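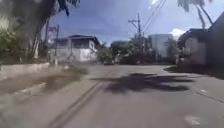

The crime writer Irena Wasilewska will publish her new novel, "The Ondura Road," with the small press Fustero in the spring. It is her first book in nine years, and the first one she wrote directly in English. The story follows a retired court clerk who receives letters from a man she believed dead, and it takes place almost completely on one street. The street is an ordinary one, a two-lane road that bends gently to the right between houses and trees, with the shadow of leaves lying over both lanes, and Wasilewska said she wanted a place where readers would not expect anything bad.

Her editor, Trudy Ashby, received the first pages in February and asked for the rest on the same evening. "I read 46 pages in the train and missed my station," Ashby said. The final text has 28 chapters, each of them told by a different neighbor or by the clerk herself.

Wasilewska is known mostly for her Plumov stories, a series about a police doctor in a small river town. Readers who hope for the doctor will have to wait – he does not appear in the new book, although one of the letters mentions his name.

The cover was made by Bartosz Gajewski. An audio edition, read by Krystyna Jasińska, will come out on the same day as the paperback. Fustero will also give away 20 signed early copies to subscribers of its newsletter, and the names will be drawn before the end of the month.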